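**Cerura tabletop sorting arm: what we run at Plillbridge, and what it's like to work next to one**

I'm Kavitha Iyer and I look after the packing benches at Plillbridge, so I'm the one who gets asked whether you should put a Cerura on yours. I've had one going since May and I like it a lot! The job is picking up small mixed stuff (cans, bottles, odd round things) and putting it where the order says.
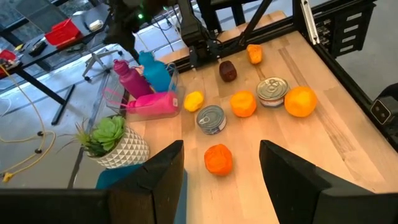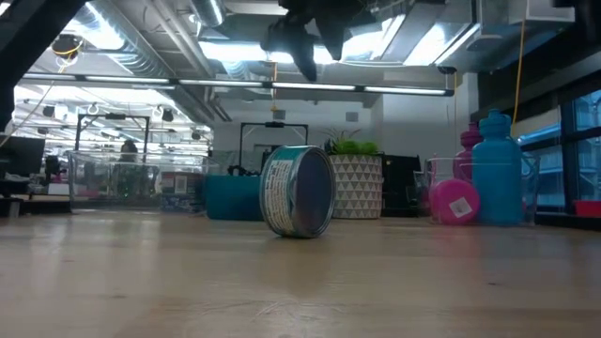 Cans come up a lot in our orders, and they were what I worried about most when we were choosing. Standing up, fine. Lying on its side, a can wants to roll the second you breathe on it, and our first try with a different arm was mostly me crawling under the bench. The Cerura comes in from above with two fingers and closes slowly, and you can set how slowly. I keep ours on the gentle end.

**What you get**

- One arm with a two-finger gripper
- Wrist camera and mounting bracket
- Zistex control software, one seat (extra seats are sold separately, grr)
- Spare finger pads
- Printed setup guide, which is good, keep it by the bench

Order code is 1472. The Ccori soft pads are an add-on and I'd get them if you handle anything squashy.

**What changed for us**

People ask if it took anyone's job. No. We had 11 people on the benches before and we have 11 now, but the day looks different. The reaching and twisting part has mostly gone over to the arm, and my team spends more time checking orders and fixing the weird ones. Some loved that right away. A couple of them missed the rhythm of packing by hand and told me so, and I get it, I miss it a bit too. We swap who minds the arm every two hours so it doesn't turn into one person's whole life.

Wrists are happier. The evening crew used to finish pretty sore, and now I hear more grumbling about the Zistex menus (the save button is in a silly place).

**Stuff to know before you order**

Teaching it a new item takes me 15 minutes if the item is simple. Shiny lids take longer, so try it under your own lights before you promise anyone a start date. It also stops dead if you lean over the bench, and you will lean over the bench. Give everyone a week to get used to that.

We do 200 picks as a test run whenever I change a setting, then I read the log with a coffee. Please don't skip that part!

Want to see it going? Ask at the front desk for me, mornings are best, and bring a few of your own items to try.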